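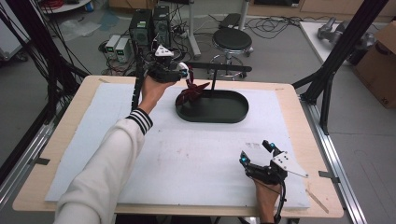

*Ticket ouvert par Ona Hunt, boutique Flanoment. Suivi : Nestor Agbayani, support technique Hadov*

**Objet :** variantes en rupture toujours commandables après synchronisation du stock
**Priorité :** haute
**Statut :** résolu, sous surveillance

### Signalement initial

Depuis la mise en ligne du nouveau thème Trodholm, des commandes passent sur des variantes dont le stock est à zéro dans l'ERP. La fiche produit affiche « En stock », le bouton d'ajout au panier est actif et le paiement aboutit. 9 commandes touchées à l'ouverture du ticket, toutes sur des produits à plusieurs variantes. Le catalogue compte 2,931 références (export brut, séparateur anglais conservé).

### 10 h 20, N. Agbayani

Reproduit en préproduction. Étapes :

1. Mettre une variante à 0 dans l'ERP.
2. Attendre le passage du connecteur Catacutan.
3. Ouvrir la fiche en navigation privée.

Résultat : disponibilité inchangée. Même chose après vidage du cache navigateur. L'administration de la boutique montre pourtant la bonne quantité. Le défaut se situe donc entre la base et l'affichage, ou dans le cache applicatif.

Demande à O. Hunt : confirmer la valeur du champ « Poursuivre la vente en cas de rupture » sur les produits concernés.

### 10 h 55, O. Hunt

Champ décoché partout, vérifié sur les produits des 9 commandes. Aucun changement manuel depuis la migration. Les clients ont été prévenus par courriel, deux remboursements sont déjà faits.

### 11 h 40, N. Agbayani

Extrait du journal du connecteur :

```
[sync] batch=14 status=ok updated=38
[cache] purge product:* ttl=600
[cache] WARN key pattern not matched: product:*
```

L'avertissement revient à chaque lot. Le connecteur purge les clés `product:*`. Le thème Trodholm écrit ses fragments sous `variant:*` depuis la version 2. La purge ne trouve rien et les fragments restent servis. Le TTL de 600 secondes devrait limiter l'effet, mais il est renouvelé à chaque lecture. Une fiche consultée régulièrement n'expire jamais.

Transmis à Hnat Kobzar pour la partie thème.

### 13 h 15, H. Kobzar

Je confirme pour le préfixe. Le renouvellement du TTL est un réglage du thème (`cache.sliding`), actif par défaut. Il n'aurait pas dû l'être sur les fragments de disponibilité.

Second point : le contrôle de stock au moment du paiement lit le même fragment au lieu d'interroger la base, d'où les commandes acceptées. À corriger séparément, la purge seule ne suffit pas.

### 14 h 30, N. Agbayani

Contournement appliqué en production :

- purge manuelle de `variant:*` ;
- `cache.sliding` passé à `false` ;
- purge planifiée après chaque lot du connecteur.

Testé sur une variante mise à zéro : bouton désactivé au lot suivant.

### 16 h 05, H. Kobzar

Correctif déployé en préproduction puis en production. Le tunnel de commande interroge maintenant la base avant l'autorisation de paiement. En cas d'écart, la ligne est retirée du panier avec le message « Cet article n'est plus disponible ». Traduction anglaise manquante, à fournir par Flanoment.

### 16 h 25, O. Hunt

Vérifié de notre côté sur ordinateur et mobile, c'est bon. Le texte anglais arrive demain, Shiela Ambrosio s'en occupe. Question : le flux vers les comparateurs de prix utilise-t-il le même cache ?

### 16 h 50, N. Agbayani

Non, le flux est généré depuis la base. Contrôlé sur les variantes concernées, pas d'écart.

### Reste à faire

- [x] Mise à jour du motif de purge dans Catacutan (J. Manalastas)
- [x] Suppression de la purge planifiée une fois le motif corrigé
- [ ] Message anglais du panier (S. Ambrosio)
- [ ] Alerte sur `key pattern not matched`, actuellement journalisé sans notification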